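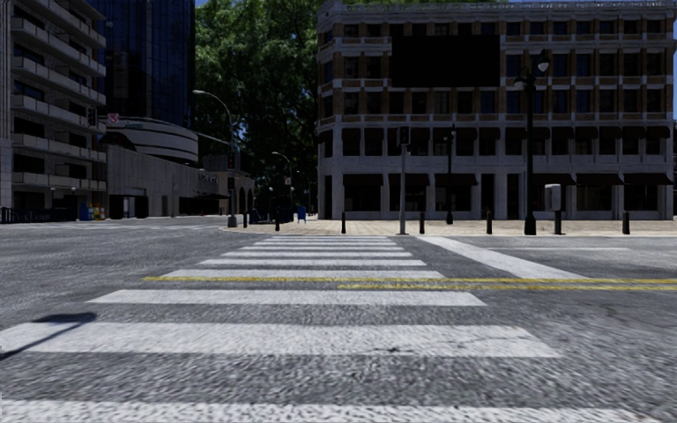
Water main work in Skastholm

Replacement of the 2-inch service line on the Nevby side of town resumes in June. The old pipe is cast iron and has lost pressure at the upper hydrants. Crews will lay 200 feet of new line per shift and test each section before backfill.

Water will be shut off for two hours per block. Notices go on doors the day before. Run a cold tap for several minutes after service returns, and clean the faucet screens.

Meter readings for the 17 affected accounts will be estimated for one billing period.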